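January, late morning

Carried on with the play count for the Drisorside touring archive. Kanokwan sent over the last batch of programmes overnight, so we're up to 411 productions logged, 63 of them Twelfth Night (I'd have put money on the Dream!). Still 14 with no venue listed. Boonsong thinks most were Thepsuriya runs and he's going to ask.

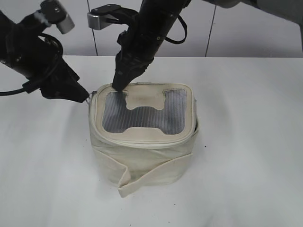 *Cream bag, grey striped panel in the lid.*

After tea I went back over the doubles - a two-town run was going in as two productions, which puffs up the comedies no end. Merged the ones I was sure of and flagged the rest in yellow. Kanokwan, please don't clear the yellow ones until I've seen the Gisgate playbills.

Still to do: the Henrys, all of them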